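### 3.2 What people throw away, and where they do it

Before we come to the weighing itself, it is worth lingering a little on the rooms our households live in, because so much of what follows depends on them. When we first began visiting homes in Sedville we expected the kitchen to tell us nearly everything we needed to know. The earlier work on household waste had led us to think so, and most of the kitchens we visited did indeed have one large bin that did most of the day's work. But the people who so kindly let us in kept steering us down the hall, to the bathroom, the spare room, the corner beside the desk, and it was in those places that the most interesting habits turned up.

We sent our first letter to 2,000 addresses, divided evenly between the older streets of Sedville and the newer blocks at Hesard. Of these, 1,645 wrote back in one form or another (a good many with long and friendly notes in the margins, which we have kept and read with real pleasure), and 792 agreed to keep a waste diary through the month of May. The diary asked for very little: which room, which bin, what went in, and whether the person had stopped to think about sorting it. We had worried that the last question would seem like scolding, and we tried out several wordings before settling on one that our first readers found gentle enough.

The diaries gave us four kinds of bin, sorted by how people spoke of them and not by their size or make. There is the main bin, which everybody in the home knows and which is emptied by habit. There is the sorting bin, often kept close by, and often the cause of small disagreements. There is the food bin, loved by some and barely put up with by others. And then there is what we have come to call the quiet bin - the small open one in a side room that takes in tissues, receipts, thread, pencil shavings and packaging all together, and that is tipped into the main bin without a second look.

It is the quiet bin that we would like our readers to keep in mind. In the Hesard diaries especially, paper that would surely have been sorted in the kitchen went into the general waste when it was dropped in a bedroom or a study. People were quite open about this. One wrote that walking back to the kitchen with a single envelope felt silly, and another that the little bin "doesn't count," a phrase we heard again, in nearly the same words, during the visits. The Isto scale of sorting effort, which we adapted for this study, has no place for a bin that its owner feels does not count, and we had to add a line for it.

We use the term for any small, open, unlined or loosely lined container kept outside the kitchen, whatever its color. A plain tapered tub of the sort in Figure 4 falls within it, while anything with a lid or a pedal was placed with the main bins, even when it stood in a bathroom.

**Figure 4.** An open-topped waste bin in cream-colored plastic, wider at the rim than at the base.

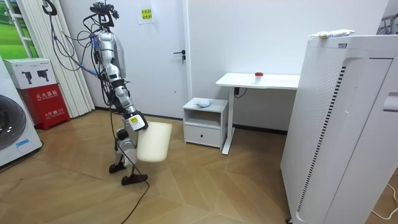 ### 3.3 Weighing and the Engelbrecht correction

Diaries tell us what people remember, and memory is kind to all of us. For a smaller group of homes we therefore weighed the contents of each bin at the door, on the same scale and by the same steps, before anything was tipped or mixed. Damp food waste loses weight as it stands, so we applied the Engelbrecht correction to the kitchen bins and left the quiet bins as they were, their contents being mostly paper and light plastic. Where a household had emptied a bin before our visit, we entered it as missing and did not try to guess.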